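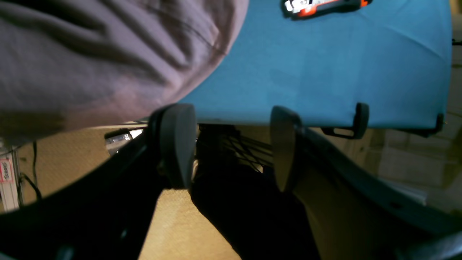
Attachment 1: gray-mauve fabric on the blue work surface

Ticket 815 - Label printer prints every care label twice
Opened by: Els Timmermans, alterations
Assigned to: Wouter Mertens
Status: Waiting on customer

Els, 2023-04-27, 9:38
Since the Heltus update, every care label comes out in duplicate. I ask for 7, I get 14. Our customers now know twice over not to tumble dry.

Wouter, 10:02
Please check the Copies field under Print > Defaults. Also tell me which driver is installed.

Els, 10:15
Copies says 1. Driver is Brometix 2. I restarted everything, including the radio, which wasn't the problem.

Wouter, 10:41
Thanks. The update turned on "Repeat last job" for anyone who set up their printer before February. Go to Devices, pick the printer, clear the box, save, then print a test label.

Els, 10:58
One label. Printed a second test to be sure and got one again - I'd gotten used to the company. The box was checked again after I logged out, though.

Wouter, 11:20
It needs to be cleared from the admin account. Who has that login?

Els, 11:24
Henk Boersma. He's at lunch. He goes early.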